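Flindgate Two-Arm Demonstration Cell

Overview | Specifications | Visit the cell | Ordering

The Flindgate cell is a two-arm bench system for teaching and testing handling tasks at counter height. It is sold as a complete unit: torso, two arms, two five-axis wrists, two multi-jointed hands, controller, and a license for the Odberg simulator. Customers who want to see it before ordering can do so at the Thiele showroom. The demonstration described on this page is the current one and replaces the pick-and-place routine shown until August.

What is demonstrated

A visit takes one morning or one afternoon. The first part runs in Odberg, on the simulator workstation. The second part runs on the physical cell with the same task file. Visitors can change object positions between runs and may bring an object of their own, provided it weighs less than 3 kg and has no exposed blade.

The standard task set is called Pondudwood Kitchen. It contains 20 tasks, graded by reach, grip type and whether one or both hands are needed. Four of them are run for every group. The others are run on request, time permitting. All tasks start from an approach pose with the hands clear of the work surface.
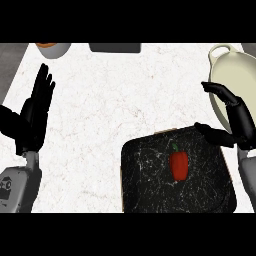

Object sets in Odberg are supplied as separate files and can be edited without touching the task logic. Each object has a mesh, a mass, a friction value and a contact margin. Default values are adequate for rigid items. Produce needs more care. A glossy bell pepper on a dark, scratched-looking cutting board is a useful check, as the color contrast makes the pepper easy to locate and leaves grip as the harder half of the problem. Large dishes are treated as obstacles until a task names them as targets, so an oval baking dish directly behind the right hand limits the approach paths the planner will accept.

Approach poses are set per hand and need not mirror each other. Users moving from single-arm equipment often set both hands palm down, then find that the wrists run short of travel on the second move. The operator will go through pose selection if asked — allow extra time for this.

Cell data

Arms: 2, seven axes each
Hands: 2, interchangeable left and right mounting plates
Rated load per hand: 3 kg
Control rate: 200 Hz
Counter height: adjustable, 4 preset positions
Simulator: Odberg, one seat included
Task set: Pondudwood Kitchen, 20 tasks
Supply: single phase, grounded outlet

The rated load applies with the elbow bent. At full reach the controller lowers the limit and shows the new value on the operator panel.

Notes for visitors

Stay behind the yellow floor line while the arms are powered. The stop button is on the front of the operator desk, and a second one is carried by the operator. Long sleeves and lanyards are not allowed inside the line at any time, including during setup.

Logs from the visit can be taken away on a drive or sent afterward. They include joint positions, commanded grip force and contact events. Video is available for the simulator runs only. Task files edited during a visit will open in any licensed seat of Odberg, but older seats must be updated first.

Groups are limited to four people. Larger groups are split, and the second half can use the simulator workstation while the first is at the cell.

Booking and contact

Visits are arranged through Sushil Sachdeva, applications desk, Thiele showroom. State the task or object you are most interested in, and whether you need the counter set to a particular height. Requests for a custom object mesh should come with a drawing or a scan.

Hand mounting plates, spare fingertip pads and additional simulator seats are listed under Ordering.

Page revised 10/07/2022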